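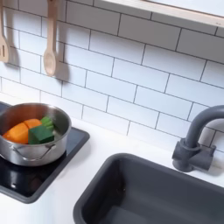 # Session 4: Building the manipulation bench

Course notes, Pedard shared workshop. Prepared by Sointu Hakala. Read before the January build evening and bring the parts list from Session 3.

## 4.1 Scope

By the end of this session each group has a rigid bench, a fixed arm base and a repeatable object set. Motion planning is not covered until Session 6. Groups that finish early may start on the wiring loom, section 4.5.

The bench is a play kitchen worktop bolted to a welded frame. The task for the rest of the course is pick and place between a pot on the stovetop and the sink basin, with toy vegetables as the objects.

## 4.2 Object set

Start with the pieces already in the pot: two orange, one dark green cube, one lighter green piece with ridges. They differ enough in shape to expose most grasping faults.

- The cube has flat faces and sharp edges. Parallel jaws hold it well when square to a face and badly when it lies tilted against another piece.
- The orange pieces are rounded and tend to roll on first contact. Close slowly.
- The ridged piece gives an uneven contact patch. Log the jaw width at every grasp, including the failed ones.

Do not add objects to the set before Session 7. Results from different groups have to be comparable.

## 4.3 Mounting the arm base

The Zevden base plate takes four M6 bolts. Drill through the worktop and into the frame member underneath – the worktop alone flexes under load and the error shows up at the wrist.

1. Clamp the plate and mark the holes.
2. Drill pilot holes, then open to final size.
3. Fit the bolts finger tight and check the plate with a level in both directions.
4. Torque in a cross pattern.
5. Push the top of the first link by hand. If the dial indicator moves more than 0.2 mm, stop and find the loose joint.

Last year's group at the Berneck bench skipped step 5 and spent two evenings tuning gains on an arm with a loose bolt.

## 4.4 Keep-out zones

Define these as boxes in the planner configuration before powering the joints. Leave 40 mm of clearance on every face.

| Zone | Shape | Note |
|---|---|---|
| Faucet | two boxes | base and spout separately |
| Shelf | one box | include the underside |
| Hanging utensils | one box | they swing when touched |
| Pot wall | open cylinder | entry from above only |
| Sink rim | none | handled by a height limit |

A single box around the faucet is simpler but blocks too much of the basin. The arch leaves usable space beneath it.

Glossy surfaces cause trouble for depth cameras. Expect missing or false points on the stovetop surface, the tiles and the steel of the pot. Mask these areas first and tune the filter afterwards.

## 4.5 Wiring

Use the Tuominen driver board at 24 V. Route motor power and encoder cables on opposite sides of the frame. Leave a 200 mm service loop at the base joint. The emergency stop cuts motor power only; logic stays up so the log is preserved.

## 4.6 To hand in

- Dial indicator reading from 4.3
- Planner configuration file
- Log of 13 grasp attempts, arm moved by hand, jaws powered

Groups without a working jaw driver can hand in the log at Session 5.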